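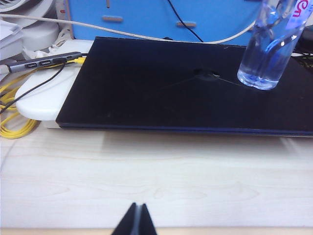 Desk tidy week, quick reminders

Desk tidy runs again this November and we're behind already, so short version. Everybody on the Ellstead floor, please clear your own spot before you leave on 11/16/25. Cables, bottles, adapters, all of it. Aksel Egilsson has 25 cable ties and a roll of labels at the front counter, help yourself, bring the roll back.

Drinks. Please keep water off closed laptops. Off the mouse pads too if you can. We paid 598 for one repair last spring and Grethe Grímsdóttir would like that money for lamps. Bottles with caps on go on the side of the desk, away from teh hubs and chargers. Finished ones go in the bin by the Brunen room, caps in the small tub.

Risers are staying. Mouse, pens, small stuff can live on top. Cords behind, or at least tied, so they don't hang over the front where knees catch them.
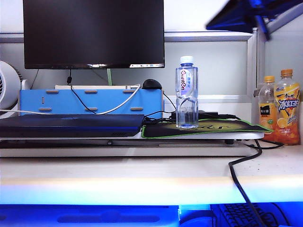 Do I have to unplug my monitor for the tidy?
Leave it plugged in, just switch it off and coil whatever cable is loose.

Spare adapters: drop in the Zoëga box, name on a label. Anything with no name by the end of November goes to the Enora shelf for whoever wants it. Fans can stay out, wipe the grille first. Questions to Grethe, ext 58, she's in most mornings execpt when she isn't.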